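3. Method

3.1 Setting of the student project

The work reported in this section was carried out by second-year students on the Tremaswood robotics module, under the direction of Brenda Orellana. Students worked in pairs over 5 weeks, with the final assessed session held in June. No previous experience of robot arms was required for entry to the module, although all students had completed a first-year course in programming.

Each pair was asked to design, run and report on a set of simulated handling trials. The simulation was chosen for practical reasons. The department owns a single physical arm, which is shared with two research groups, and the waiting time for it had in earlier years left some pairs with very little material to write up. Within the simulator, every pair could work at the same time and could repeat a trial from the same starting point as often as they wished.

The simulated rooms were drawn from the Pedmont set, which was prepared within the department for teaching. They are domestic rooms and contain furniture, toys and household items that play no part in the task. Earlier versions of the module had used a bare table, and staff found that students gave little thought to the choice of viewpoint when there was nothing else to look at. The room used for the assessed session is a red-walled bedroom with a bed, a basketball and several toys, and the target is a yellow object placed within reach of the arm (Figure 3).

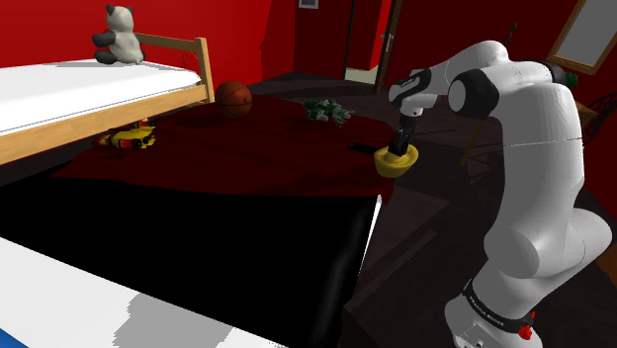 Pairs were free to decide how the arm should approach the target, provided that the plan was written down before the first trial was run. Most wrote a short plan of a page or less. The plan had to state the height at which the arm would pause, the direction of the final movement, and the point on the target at which the fingers were to close. Changes were allowed between one batch of trials and the next, but each change had to be entered in the pair's log with the reason for it.

The shape of the target was the main source of difficulty. It has a raised rim and a smooth dome in the middle, and a plan that treats it as a plain block takes no account of either. Students were given the outer measurements of the object and were expected to work out for themselves which parts of it the fingers could hold. Several pairs asked for a drawing in section. This was refused during the first week and supplied to everyone in the second, a decision that we would not repeat, as it led two pairs to discard work that was otherwise sound.

3.2 Trials and records

Each pair ran 30 practice trials and 60 assessed trials. The practice trials could be stopped at any moment and did not count towards the mark. In the assessed trials the arm was started from its resting position and the run was left to finish, or to reach its limit of 500 control steps, without any action by the students.

A trial was recorded as a success if the target was held clear of the surface at the end of the run. It was recorded as partial if the fingers had touched the target and moved it without lifting it, and as a failure in all other cases. The pairs marked their own trials first. A second pair then marked the same trials from the stored views, without sight of the first set of marks, and differences were settled with a member of staff - usually within the same session.

Figure 3. Views from the assessed room, showing the arm, the gripper and the yellow target. 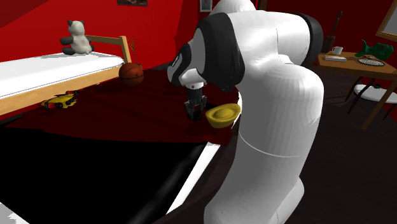

3.3 Use of close views

In addition to the room view, students were given a close view of the gripper and the area around it. The two were stored together so that a reader of the log could move from one to the other. The close view was meant to help students judge the gap between the fingers and the target, which is hard to read from across the room when the arm itself covers part of the work.

Its use was not compulsory. Pairs who relied on it were asked to say so in their reports and to give at least one case in which the close view and the room view had led them to different marks. These cases were later discussed in class, and the Benavides marking sheet was revised as a result, with a separate line for trials in which the position of the fingers could not be settled from either view.

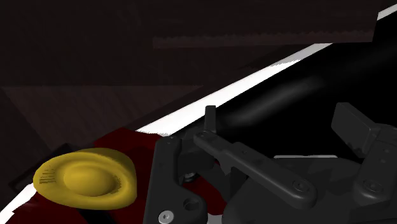

Section 3 - reading time: 5 minutes

3.4 Written reports

Reports were due one week after the assessed session. Each contained the original plan, the log of changes, the agreed marks and a discussion of no more than two pages. Students were told that a low rate of success would not in itself reduce the mark, and that the discussion would be judged on how well it explained the trials that had gone wrong.

All reports were read by two members of staff. The logs and stored views are kept in the Grerkcombe archive, together with the marking sheets in both their first and revised forms, and may be consulted on request by teachers planning a similar module. The results are set out by pair in Section 4.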